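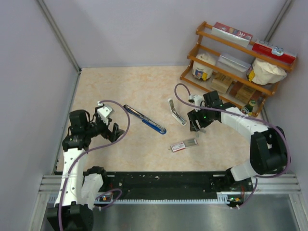
Filed under: Workshop diary, Money & kit

Tuesday, late. Spent most of the day on the budget again and my tea went cold on the spreadsheet (well, beside it). Ludivine Carré wants the equipment plan by the end of the month and I keep moving the same lines up and down, as if that makes them any cheaper!

The big question is still whether we buy a second pair of arms or do up the pair we've got. Nedadia's quote came in this morning and it's a proper grown-up number, and then I found the bit at the bottom where the grippers are extra. Extra! What did they think we'd do with arms and no grippers? Csonka are dearer to start with but they include the fingers, the cables and a year of repairs, so once I'd added it all up there was only around 200 euros in it. I rang Agathe Coste to check my sums and she got the same, give or take the postage.

She also thinks I've been stingy with spares, and she's probably right. I had 2 wrist motors down and no cables at all, and those long purple ones loop out so far from the grippers that I'd feel much happier with a few in the drawer.
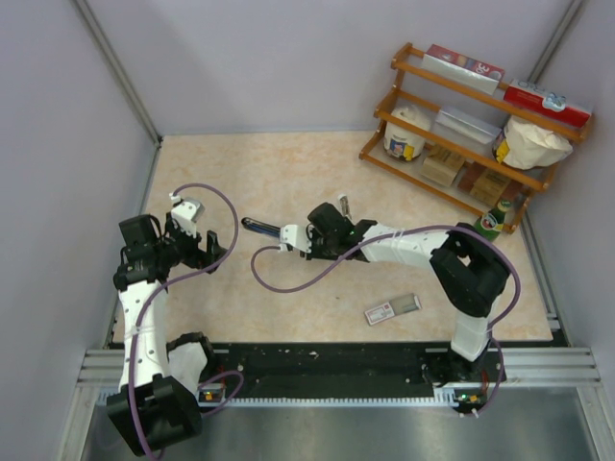

Then there's the boring stuff, which eats more than I ever expect. Packets, boxes, little tools, things for the arms to pick up and put down. I've put 71 a month against it and called it "table things" until I can think of something that sounds more official. Nutirlow do a bulk discount but you have to open an account, and the form is four pages long, so that's a job for tomorrow with a biscuit.

Still to do: ask Csonka how long delivery is, find out if the Nitalitz grant covers second-hand, and measure the doorway before I sign for anything.

Last updated: May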